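Llorente Revises Packing and Assembly Standard for Uvar Outdoor Tables

Dakunden, 26 May 2019. Llorente, a maker of outdoor furniture for cafes and campgrounds, today released a revised packing and assembly standard for its Uvar line of flat-packed tables. The standard applies to all orders shipped from the Dakunden warehouse and replaces the version issued in February.

Under the revision, each carton holds 2 tables. Legs are packed beside the tops in a paper sleeve, and the printed instructions are fixed to the inside of the lid. Cartons are stacked on pallets of 40 and wrapped once. 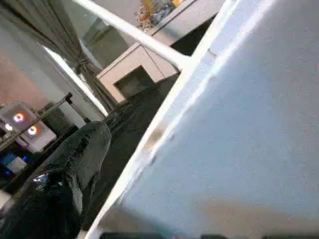

Surface marking was the most common complaint recorded under the earlier standard. Legs shipped without a sleeve rubbed against one another in transit. On a smooth white rod with a slight gloss, even a light scuff is easy to see, and buyers often asked for a replacement. The paper sleeve separates each leg from its neighbor for the full length of the carton.

"The part was sound in nearly every case," said Candela Tejada, head of packaging at Llorente. "The finish was what came back to us. We changed the carton and left the table alone."
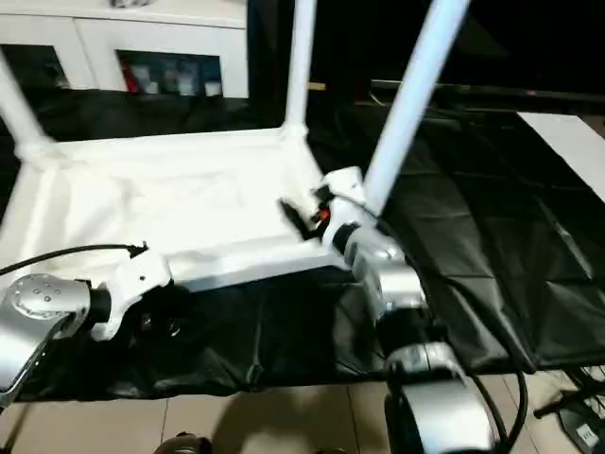
Freight terms are unchanged. Orders of 34 cartons or more ship without a handling charge. Smaller orders are combined with other deliveries on the same route, and buyers receive a delivery window by email.

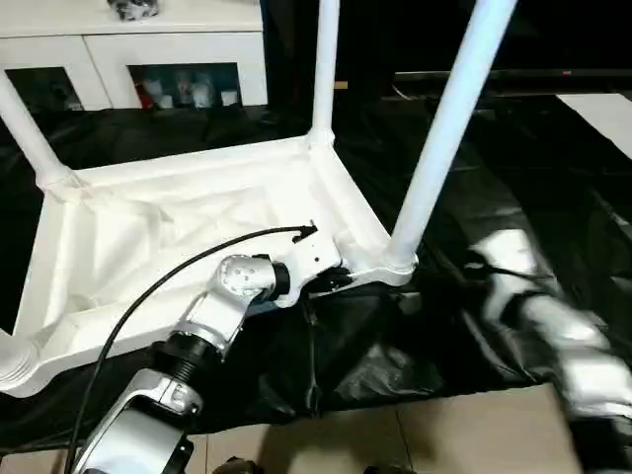
Assembly instructions have been shortened to a single sheet. Drawings now take up most of the page, and text is limited to warnings. The sheet directs the user to lay the top upside down on a ground cover and to fit the legs with their ends pointing up. The table is turned over only after all legs are seated.

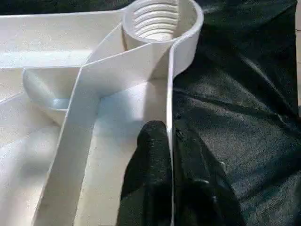 Word count: 479

The full standard is available to dealers on request. Ploka, which distributes the line to campgrounds, will apply it to stock already in its stores by repacking open cartons. Sealed cartons will be sold as they are.

"Dealers do not need to change their order codes," said Montserrat Bermúdez, distribution manager at Ploka. "The carton label carries a new revision letter, and that is the only difference at the counter."

Requests for replacement sleeves and instruction sheets should be sent to the Llorente parts desk in Dakunden.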